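The Yellow One

My aunt left me the shop in Landham, the flat above it, and 40 boxes of things she had meant to sort out. I'd promised myself I would get through the lot by the end of May. By the middle of the month I had done 7, and two of those were only curtains.

It was the eighth box that did for me. It had Kovács written on the lid in blue biro (the old chandlery that used to be on the corner, long gone) and inside, under a layer of newspaper and a cracked butter dish, was a tall thin thing with a yellow top, a white stem and a yellow foot. No label, no instructions. I stood it on the counter next to the till and it looked so pleased with itself that I made a cup of tea and sat down opposite.

I thought candle first. Then I thought it might be a brush with its cover on, or part of a game, one of those garden ones where everybody argues about the rules. My sister came down from the flat, pushed her glasses up on top of her head the way she does when she means business, and bent right over to get a proper look.
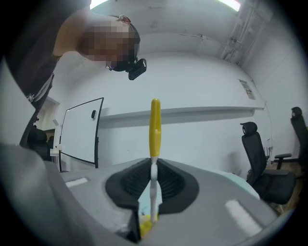
Glasses up, head down: the yellow stick gets its inspection.

"It's a float," she said. "For fishing."

"It's far too big for a float."

"Big fish, then."

We went on like that for a good quarter of an hour. She wanted it to be a float so badly! Our aunt had gone fishing exactly once, at Kerari, on the holiday where it rained and she came home with a husband, and my sister has always felt there should be something to show for it besides him. I said if there was a float there'd be a rod, and she said the rod was probably in box nine. So of course we had to open box nine, which was full of Votiletti biscuit tins, and the tins were full of buttons, and one of them had 200 lire in it and a photograph of a dog neither of us had ever met.

No rod. We tried box ten as well, just to be fair, and that was more curtains.

By then it was getting dark and I had a shop floor covered in buttons. My sister pulled her glasses back down and went up to put the potatoes on. I thought about putting the yellow thing in the jumble pile, and I did carry it as far as the door, and then I carried it back and stood it in the window between the teapots.

A man came in the next morning and asked how much it was. I told him it was a float, and that it wasn't for sale.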